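November, late, kettle just gone on

I promised myself I would get the equipment request written before bed, so of course I am writing in here instead. Natsumi wants the whole plan on her desk by the end of the month, and I have spent most of the evening with a pencil behind my ear, adding up the same column and getting a different answer each time.

The trouble is that everybody at Cekel thinks of the arms as the expensive part, and once they are paid for, the purse snaps shut. But it's the little things that eat a budget. I went through the receipts this afternoon with Hryhorii (he had brought plum cake, bless him, so it was a pleasanter job than it sounds) and we came to 977 on cables, clamps, adaptors and push buttons alone, which neither of us would have believed in the spring. He kept turning the papers over as if there might be a refund on the back.

So the new plan has a line for small parts, and I am going to defend it. I have also put down 2 spare sets of gripper fingers from Lotesik, who want 80 a set, and I rather wish I had asked for more. Junpei thinks we should wait for the Gukport catalogue and see whether theirs will fit. He may well be right, but I have been waiting for that catalogue for a good long while and I am not a patient woman when it comes to post.

Then there is the matter of a second mat, so that one can be cleaned while the other is in use. Yae found a plain one for 40 and I very nearly said yes on the spot. I do like the marble pattern, though – it cheers the bench up – and the plain grey looked so dreary on her screen that I asked her to give me until tomorrow.
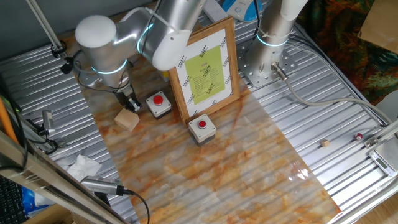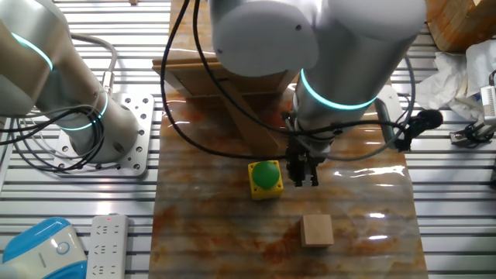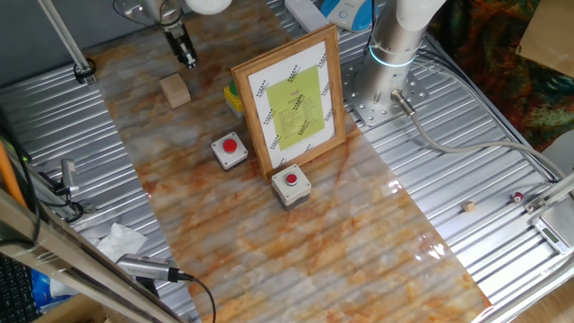
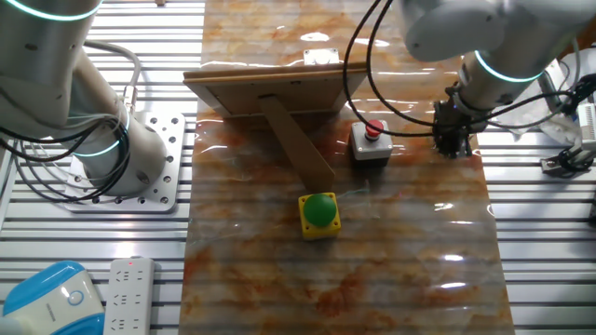 Both arms, the marble mat and the push buttons.

**Category: Workshop & money**

What I haven't settled is whether to ask for another mounting plate now or leave it for next year. Inmaculada says ask for everything at once and let them cross things out, and she has been getting money out of people for far longer than I have. I think I shall do as she says. I must also ring Minami in the morning about delivery, and find out if they charge for the crate.

The tea has gone cold while I've been at this. I'll make another and do the column once more, in pen.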